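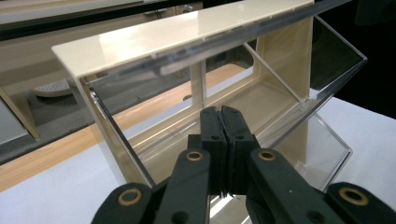 Issue 61, page 3

Household Storage and Records - Community Help

Question

Submitted by Rūta Mägi
Feb 20, 2005

I am responsible for the sewing supplies of a small alterations workshop. We hold 431 spools of thread, together with buttons, zippers and bias tape, and all of it is kept in tilt-out bins. The bins were labeled by color when the workshop opened. Over time the labels have stopped matching the contents, and members of staff now buy thread that we already own.

I wish to relabel everything before our busy period. Should the bins be arranged by color, by fiber, or by thread weight? I would also appreciate advice on removing old paper labels from clear plastic. A colleague suggested a solvent called Clarnisine, but I have not been able to find out whether it is suitable.

Answers (3)

Answer 1
Submitted by Yiğit Toprak

I would recommend sorting by fiber first, then by weight, and only then by color. A person who picks the wrong shade will usually notice before sewing begins. A person who picks cotton in place of polyester may not notice until a seam fails and the garment is returned.

For the labels themselves, please consider the following arrangement, which was adopted in my former department at Jevach:

Line one: fiber and weight.
Line two: color family (for example, "blues, dark").
Line three: the bin number, which must also appear in a written register.

The register is the part that most workshops leave out. It should be a bound book or a printed sheet kept next to the bins, with one row for each bin and a column for the date of the last check. Any person who moves thread from one bin to another should enter the change on the same day. We checked ours every November - the orders for the following year were prepared at that time.

As to the old labels, paper with ordinary glue can be removed with warm water and a little dish soap. Take the bin off the unit if it can be detached, lay a damp cloth over the label for ten minutes, and lift the paper with a fingernail or a plastic card. Metal blades will scratch clear plastic. I cannot advise on Clarnisine. Many solvents will cloud acrylic permanently, and I would not apply one without written confirmation from the supplier that it is safe for that material.

Answer 2
Submitted by a registered member (name withheld)

Color is best. Everyone looks for color first. We have 502 spools and have never had any trouble.

Use vegetable oil for the glue, then wash it off.

Answer 3
Submitted by the Urbonaitė Sewing Room

The two replies above can be reconciled. Our practice is to keep all-purpose polyester, which makes up most of our daily use, in strict color order. Specialty threads (silk, upholstery, elastic, metallic) are kept separately and labeled by type. New staff learn this in one morning.

We would add one point on wording. Shade names printed by manufacturers should not be used as bin labels. Flolora, our previous supplier, renamed several shades in a single season, and our labels were out of date within weeks. The shade number is more reliable, and a short length of the thread itself, taped to the label, is better still. Please replace these samples when they fade.

Buttons should be labeled by diameter and number of holes.

Status of this question: open. Further replies may be submitted through the usual form.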